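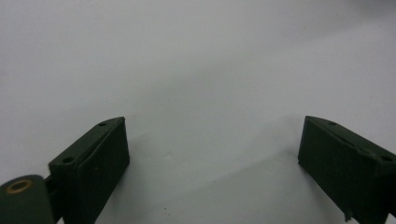 What is the Plunport Residents' Assembly? It is an open meeting where people of Plunport will decide together how a part of the neighbourhood budget is spent.

14 shares – 2 comments

The first assembly takes place in April at the Kamanano Hall, from 6:30 pm. There are 200 seats, and 94 residents have registered already. Tenants, owners and newcomers have the same one vote.

"We collected 3707 signatures for this, and now we must do the work," said Mohit Upadhyay, coordinator of the assembly.

Proposals on housing, public transit and neighbourhood centres can be left at the Trakora library until noon on the day of the meeting.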